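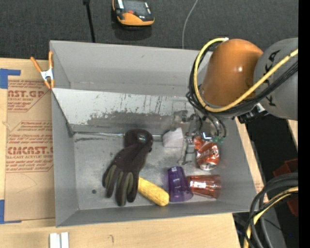
卡萨布兰卡,三月

搜索本手册 请输入关键词 搜索

4 混放料箱的摆放、装料与清空

4.1 适用范围

本章适用于放在桌面上使用的敞口灰色料箱,箱内后侧带一块倾斜金属板。料箱用于临时存放形状、材质各不相同的零散物品,例如工作手套、塑料杯、饮料罐、玉米及小块状物。带盖料箱见第5章,架装料箱见第6章。

本章不适用于盛放液体、粉料、玻璃器皿、刀具和带电池的物品。上述物品按现场规定另行存放。

正文中“后壁”指箱体靠倾斜板一侧的高壁,“前壁”指与其相对的低壁,“左”“右”均以操作人员面对前壁站立时为准。倾斜板与箱底相接的部位称为“板脚”。

4.2 开始之前

准备下列物品:

- 料箱一只
- Boler 中性清洗剂,已按瓶身标签稀释
- 不掉毛擦布两块,一块湿用,一块干用
- 软毛刷
- Jikuver 防滑垫,编号203
- 装料记录单和油性笔
- 干净的周转盘

注意:新手套与用过的手套不得装在同一周转盘内。用过的手套表面常有色斑,这类手套可以入箱,但须先按4.5.1检查。

4.3 桌面与料箱就位

1. 清空桌面。浅色木质桌面用拧干的擦布擦拭,随后用干布再擦一遍。桌面上不得留有积水。

2. 检查桌面是否平稳。用手按压桌面各角,若有晃动,先调整桌脚,再进行下一步。

3. 铺防滑垫。垫子有纹理的一面朝下,边缘不得超出料箱底面。垫子起皱时揭起重铺,不要用料箱压平。

4. 将空料箱放到垫子上,低壁朝向操作人员,高壁朝外。搬动时双手托住箱底两侧,不要提拉倾斜板。

5. 核对料箱与桌沿的距离。料箱前壁至桌沿的空间应足以放下周转盘。

6. 料箱上方保留400毫米净空。净空范围内不设搁板、挂钩和吊灯。

7. 双手轻推料箱左壁和右壁。料箱应不滑移、不摇摆。若有滑移,检查垫子与桌面之间是否有水或碎屑。

小心:右壁为斜壁,不得当作扶手或支点使用。

注:料箱就位后,如须转向,应先清空再转。装有物品的料箱在桌面上拖动会在木面上留下划痕。

4.4 箱体检查

每次装料前检查一次。换班后即使料箱为空,也要重新检查。

1. 倾斜板。板面出现磨损斑、细小的深色缺口和条状痕迹属于使用痕迹,不影响装料。用手背沿板面由上至下轻触,若有翘边或毛刺,停止使用。

2. 板脚。检查板脚处的光亮金属条。金属条应贴合,不得翘起。用擦布一角沿金属条由左向右擦一次,擦布被勾住时,按4.9处理。

3. 箱底。箱底为金属面,允许有划痕和无光泽区域。遇到深色圆点或污痕时,先用湿布擦拭。擦不掉的痕迹在记录单上标明位置,下次检查时不再重复登记。

4. 四壁。检查壁面与箱底的接缝。接缝内若有碎屑,用软毛刷扫出,不要用嘴吹。

5. 气味。箱内若有酸败气味,按4.8清洗后再使用。

检查结果填入记录单“箱体”一栏。合格填“可用”,不合格填“停用”,不得留空。

4.5 物品的入箱检查

4.5.1 手套

把手套平铺在周转盘上,检查掌面和各手指。黑色、深灰色手套上的油污不易看清,应在灯光下翻转查看。指套内若有硬物,须倒出。手套上的橄榄灰色斑块若属印花或涂层,按正常手套处理;若擦拭后掉色,单独装袋,不入箱。

警告:沾有溶剂的手套不得入箱。

4.5.2 玉米

玉米以整穗入箱,不带苞叶和玉米须。真玉米与模型玉米不得混放。使用真玉米时,表面应干燥,当班结束必须取出,不得过夜。模型玉米无此限制,但应与其他物品一同清洗。

4.5.3 塑料杯

半透明杯子颜色较浅的部位不易看出裂纹。检查时手持杯底,杯口对着光源转动一圈。有裂纹、缺口的杯子不入箱。杯内须无残液。杯身贴有标签时应揭净,残胶用湿布擦除。

4.5.4 饮料罐

只收空罐。罐身有凹陷、折皱的可以入箱,撕裂或露出锐边的不可入箱。拉环若已松动,取下后另行收集。

入箱前把罐口朝下静置在周转盘上,排尽残液,再擦干罐身。

小心:压皱的罐身在折角处可能割手。检查时戴手套。

4.5.5 块状物

块状物应边角完整、表面无粉。浅色块容易沾色,与深色手套同箱时须确认手套不掉色。带斜顶的块放置后可能翻倒,翻倒后不必扶正。

4.6 装料

装料的要求是让物品散开在箱底中部和右部,彼此可以接触,但不堆成一摞。箱底左部和前部留出空位,供取放时落手。

1. 在记录单上写明料箱编号和装料人姓名。

2. 先放手套。手套放在箱底中线偏左处,手指指向前壁,手套口朝向倾斜板。手套口自然鼓起时不要压平。

3. 放玉米。玉米斜放在手套右侧,一端可以伸在手套下面,另一端朝右前方。不得将玉米竖靠在倾斜板上。

4. 放第一只杯子。杯子侧放在玉米右侧,杯口朝前壁,杯底朝倾斜板。

5. 放第二只杯子。杯子横放在第一只杯子的右侧。两只杯子可以相碰,不得套叠。颜色不同的杯子应能从上方分辨,例如紫色与橙红色。

6. 放饮料罐。罐子放在第二只杯子的后方。罐身有凹陷的,凹陷朝向不作规定。

7. 放块状物。块状物靠近板脚放置,与手套口和饮料罐均保持间隙。

8. 退后一步,从前壁上方检查。所有物品应低于前壁上沿。

9. 在记录单“装料”一栏签名。

注:上述位置为起始位置。使用中物品发生滚动或转向属于正常情况,当班期间不必恢复。

注:圆形物品可能沿箱底滚向斜壁。若每次都滚向同一侧,检查桌面是否水平,不要在箱底另加垫块。

料箱总装载量最多11公斤。装载量以称重为准,不以目测为准。

4.7 取放与补料

取出物品时从上方垂直提起,不要在箱底拖行。压在一起的物品,先取上面一件,再取下面一件。玉米有一端伸在手套下时,先掀开手套,再取玉米。

取塑料杯时握住杯身中部,不要捏杯口。取饮料罐时避开折角。取手套时捏住手套口,提起后在箱内抖动一次,使夹带的小件落回箱底。

补料前核对记录单。补入的物品须经4.5规定的检查。不得从料箱上方抛投物品,也不得沿倾斜板滑落饮料罐。

若物品落到料箱外,应按以下步骤处理:

1. 拾起物品,放入周转盘,不要直接放回料箱。

2. 检查有无破损。塑料杯重点检查杯口,块状物重点检查边角。

3. 擦净表面。

4. 放回料箱,位置不限。

掉落后破损的物品在记录单上注明“报损”,由仓库补发。当班不补发的,料箱可以缺件使用。

4.8 清空与清洗

每班结束时清空一次。真玉米须首先取出。

1. 按饮料罐、塑料杯、块状物、玉米、手套的顺序取出物品,依次放入周转盘。当班使用真玉米的,将玉米提到第一位。

2. 用软毛刷把碎屑由板脚扫向前壁,再用微湿的擦布收走。箱角的碎屑先用刷尖挑出。

3. 擦洗倾斜板。擦布沾稀释后的 Boler 清洗剂,由上缘擦至板脚。板面下半部的深色磨损区与其他部位同样擦拭,不得用钢丝球或砂纸打磨。

4. 擦洗箱底和四壁。板脚左端的污痕可多擦一遍。

5. 用清水湿布擦去清洗剂,再用干布擦干。金属条下方容易积水,须将干布折叠后压入擦拭。

6. 敞口晾置,至箱底和接缝均无水迹。

7. 清洗物品。塑料杯和模型玉米用清水冲洗后侧放晾干。手套按所附洗标处理,无洗标的用湿布擦拭。饮料罐擦拭即可,不浸泡。块状物用干布擦拭,擦不净时更换。

小心:清洗剂不得直接倒入料箱。

注:清洗后颜色变浅的斑痕不算污渍残留。记录单上按原位置保留登记。

当班未用完的清洗剂不倒回原瓶。

4.9 常见情况

情况:料箱轻推即滑动。
处理:清空料箱,取出防滑垫,洗净晾干后重铺。仍然滑动的,更换203号垫。

情况:倾斜板晃动。
处理:停用。记录单填“停用”,通知保养人员。不得自行敲打或用胶带固定。

情况:板脚金属条一端翘起。
处理:停用。在翘起一端贴警示标签,不要用手按回。

情况:手套粘在箱底。
处理:从手套口一侧慢慢揭起。检查箱底有无残液或胶渍,清洗后再装料。

情况:饮料罐在箱内渗出残液。
处理:取出全部物品,按4.8清洗。该罐不再使用。

情况:两只杯子套在一起,分不开。
处理:带套取出,放到桌面外处理。不得在箱内扭转或撬动。

情况:浅色块状物染色。
处理:用湿布擦拭。擦不掉的,可继续使用,但应检查同箱手套和饮料罐是否掉色。

情况:玉米表面发黏或变软。
处理:按厨余处理,不得放回。同箱物品全部清洗。

4.10 存放

长时间不用的料箱应清空、晾干后存放。料箱口朝上,箱内不放杂物。需要防尘时,用 El-Sayed 棉罩覆盖,棉罩边缘不得塞进箱内。

料箱不得叠放。带倾斜板的料箱叠放后,上层箱底会压在板缘上。

物品与料箱分开存放。手套平放,杯子逐只侧放,块状物装入有格的 Stollex 收纳盒。饮料罐可集中装袋,袋口敞开。重新启用时,从4.4开始执行。

4.11 记录单填写

记录单随料箱存放,不随物品存放。每只料箱一张,填满后换新单,旧单交 Kenza Mahrous 归档。

各栏填写要求如下:

料箱编号:按箱体标签填写。标签脱落的,先补标签,再填单。

箱体:填“可用”或“停用”。

装料:装料人签全名。由两人共同装料时,均须签名。

痕迹:写明部位和外观,例如“板脚左端,深色擦痕”“箱底左前,深色圆点”。不写推测的成因。

报损:写物品名称和破损部位,例如“杯,杯口缺损”。

清洗:清洗人签名。只擦拭未清洗的,写“擦拭”,不得写“清洗”。

涂改处须由涂改人签名,不得使用修正液。

本章编写:Loubna Benmoussa
校对:Ehab El Idrissi,Souad El Sherbiny
中文稿核对:Mahmoud Erraji

与上一版相比,本章修改了4.5.2中真玉米与模型玉米的存放规定,增加了4.8第5步中金属条下方的擦干要求。旧版记录单没有“痕迹”一栏,可写在“箱体”栏空白处,用完为止。

下接第5章 带盖料箱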